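In Praise of the Toothpaste Cap

By Cúc Tăng

I get excited about small jobs. Give me a learning system that has seen a person open a tube of toothpaste 4,000 times, and I'll happily talk your ear off about it over lunch!

At Rosdale we gather examples by hand, on a plain white table, with everyday packages. Some people in this field find that dull and would go straight to folding shirts or cooking dinner. I think they're missing the fun. A cap asks for two hands that cooperate, one holding and one turning, and a soft tube changes shape whenever you squeeze it.
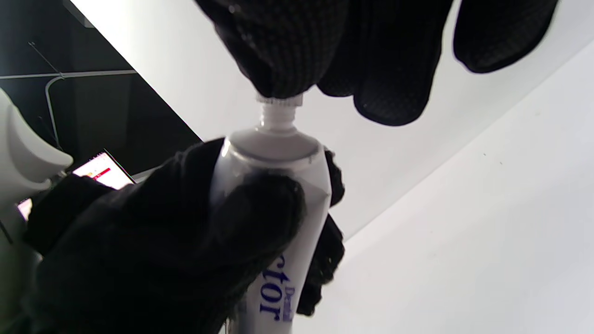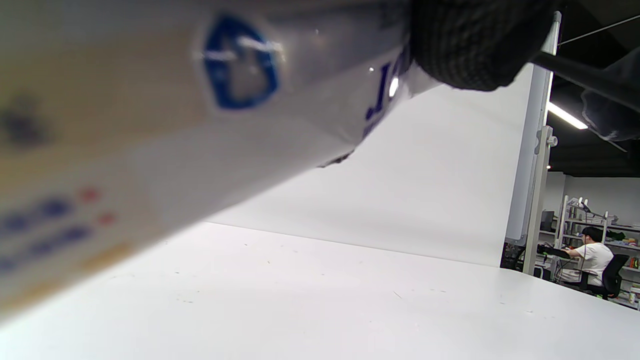

Keep the clumsy ones

My strongest opinion is about what we throw away. When I started on the Makori set, we deleted every take with a slip or a second try in it. Of the first 20 takes, 17 went in the trash, and I still wince about it. Those were the takes where somebody lost their grip and found it again, and a robot is going to lose its grip a lot.

So let people fumble. Let them pick things up too close, too far over, wrong end first (I do this at home every morning). Write down what went wrong and leave the take in the set. I'd love to see more groups try it, and I'd love to compare notes with them.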